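Chapter 5
Buying a Two-Arm Bench Kit: What Is Being Sold, and How to Judge It

In this chapter
What a supplier means by a "kit", a "cell" and a "service"
Reading a kit offer line by line
The stacking and sorting job as a buying test
The Dridotmont kit, reviewed
Writing up your findings
Review questions and tasks

Opening

Most people who end up using a robot did not choose it. Somebody else did, from a leaflet, and the leaflet was good. This chapter is for the person who gets asked before the order goes in. You might be a technician, a student on placement, the only one in the building who has done a robotics module. Doesn't matter. The job is the same -- read the offer, try the thing, write down what you found.

Chapter 4 dealt with single arms bolted to a machine or a conveyor. Fixed task, fixed spot. Two-arm bench kits are a different purchase. They are sold as general-purpose. They turn up as a table, a frame, a pair of arms and a box of cables, and the supplier says they will do whatever you teach them to. Sometimes true. Sometimes true for one kind of object and no other.

We use one kit all the way through, so that you get to know it properly. It is the Dridotmont bench kit, sold by Panicker with a support contract run out of Treltbridge. Other kits are on the market and the method works for those too. We picked this one as it is fairly ordinary. No surprises, a few annoyances.

5.1 Three words to sort out first

Kit. Parts in boxes. You put it together, you own it, you fix it. Cheapest on paper. Add your own hours before you compare it with anything.

Cell. Comes built and checked, usually with guarding. Dearer. Harder to change later, and the supplier may not like you changing it.

Service. You pay by the month or by the job. The supplier owns the arms and swaps them when they wear. Read the notice period. Then read it agian.

Suppliers mix these words freely. The Dridotmont is advertised as a kit, but it can be had ready-built for a fee, and Panicker also offers it by the month. Three prices, one product. Ask which one you have been quoted for. A surprising number of arguments start there.

5.2 Reading the offer

Get the offer printed and use a pen. Four things to look for.

Reach. The number given is nearly always for one arm, stretched right out. What you need is the area that both arms can get to, with the grippers pointing the way your task needs. Smaller. Often a lot smaller. Draw it on the table in pencil if the supplier will not send a drawing.

Payload. Our copy of the offer gives 1000 grams per arm. Fine, but at what reach, and with the gripper on or off? The gripper has weight too. Ask in writing.

Grippers. Two-fingered as standard on ours. Good on cans, boxes, bottles with straight sides. Less good on bags, cloth, anything floppy. Extra finger sets are priced apart, page 5 of the offer, small type.

Cables. Not usually on the offer at all. Should be. Loops at the wrist take up room and catch on things, and they are the part most likely to need replacing in the first year. Find out if spares can be bought singly or only as a full set.

Also frame and clamps. A frame that shifts while an arm is moving makes every taught position wrong by the same amount, which is maddening to track down. Check the clamps before each session. Takes no time.

5.3 The can test

You need a task that is simple to set up, easy to repeat and hard enough to show faults. We use cans. Same shape, hard sides, cheap to replace, and a dropped one tells you so loudly.

The set-up: a group of cans standing on the table within reach of both grippers, and a sloping board further back. The arms take cans from the group and stand them on the board. The slope matters. On a flat shelf a can put down slightly off will settle by itself. On a slope it tips or slides, so poor placing shows up straight away.

Space matters as well. With the cans standing close, a gripper has to get its fingers down between neighbours without knocking them. Both arms working on the one group is harder still, each has to keep clear of the other. One can is up on the board in the view below, and both grippers are down at the group, where six are standing.
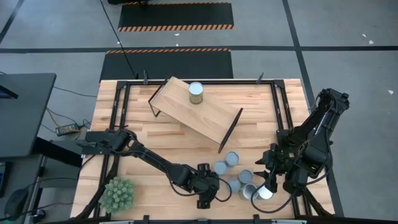
5.4 Running it and keeping count

Do 50 placings. Fewer and one bad run of luck spoils the figures, more and you will get bored and stop looking. For each one write down which arm, where the can started, and the result.

Use these results and no others:

Placed. Can upright on the board, gripper clear.
Placed, helped. As above but a person stepped in.
Dropped. Any fall, anywhere.
Knock. Can placed but another one moved or fell.
Stop. The arm halted by itself.

"Knock" is the one that people leave out. Don't. A supplier's success figure will often count a knock as a success, and in a shop or a store room it plainly isnt one.

Change one thing at a time. Spread the cans out, run again. Push them together, run again. Lay the board flat, run again. If the figures get much better with the cans apart, the kit has trouble with crowding, and you should think hard about how tidy your real job will be.

5.5 First notes on the Dridotmont

Full review at the end of the chapter, but so you know where we are heading:

Build was slow. The manual covers the arms well and the frame badly. Teaching was quick once going. Support from Treltbridge answered by phone before noon, by email after that, and the email replies were better. The log from our longest stretch of work runs to 361 entries, and most of the stops in it trace back to one loose connector at a wrist. Tightened it, carried on.

Worth the money for a teaching room, we think. For the packing bench at Treltness, the case study in 5.8, less clear. You will have the numbers to decide for yourself by then.

Before you go on

Find one kit offer, any supplier. Mark every number on it. Next to each, write the question you would need answered before you could trust it. Bring the marked sheet to 5.6.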